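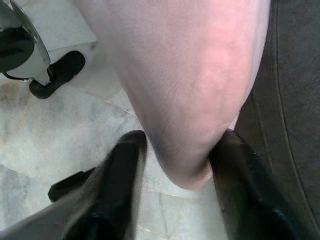
Forty people watching a cushion

Home | Opinion | Local | Letters | About

Went to the Wimero open day at Wostport in February. Nearly didn't. Rain, a bus that sat outside the station with its lights off, then a queue for a sticker with your name on. Glad I stuck it out, though not for the reasons on the leaflet.

The leaflet said "the home, reimagined". What we got was a robot and a pillow. Pale pink, on the floor. Two arms, one of them doing the work. Forty of us on folding chairs, and I have been to plays that were watched less closely.

My complaint first. The talk before it was dreadful. Long slide about 1890 and the first electric this and that, how every household machine was laughed at to begin with. Maybe so. Plenty were laughed at and deserved it. You can't borrow the washing machine's good name just by standing near it. Visteo did the same thing at their do last autumn and I left that one early.

Then they stopped talking and switched to the thing itself and I changed my mind, or half of it. A pillow is hard. I hadn't thought about it. No edges worth the name, gives wherever you press, a different shape every time you take hold. A car door is the same car door all day long. And this was a room with stuff in it, loveseat, side table, a fan with a basket parked on top, the sort of clutter teh brochures always clear away.

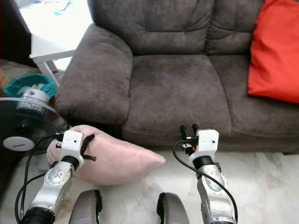
So why do these firms keep hiding the hard bit? The man next to me wanted to know when it would do his stairs. Of course he did, he'd just been told his home was being reimagined. If they'd said "we are trying to get a machine to pick up soft things from a cluttered floor, and it's slow going" he'd have watched with different eyes. I think he'd have been impressed. My mother is 71 and can't bend for a dropped cushion without planning it first. She doesn't want anything reimagined. She wants the cushion.

Slow, yes. Tea was at 2 and I was ready for it. But slow I can put up with, its the big talk I can't. Zeleke, who make the lifting gear for the hospital, had one table at the back and a sheet of paper listing what their kit doesn't do. Best thing in the building. I took two copies.

More open days please. Fewer slides. Let people sit near the front and ask rude questions, and put the price up somewhere, even a guess. I asked twice and got a pen.

Recent in Opinion
The Wostport bus shelter, again
Who asked for talking tills?
Library hours: a modest grumble
Letters: your replies on parking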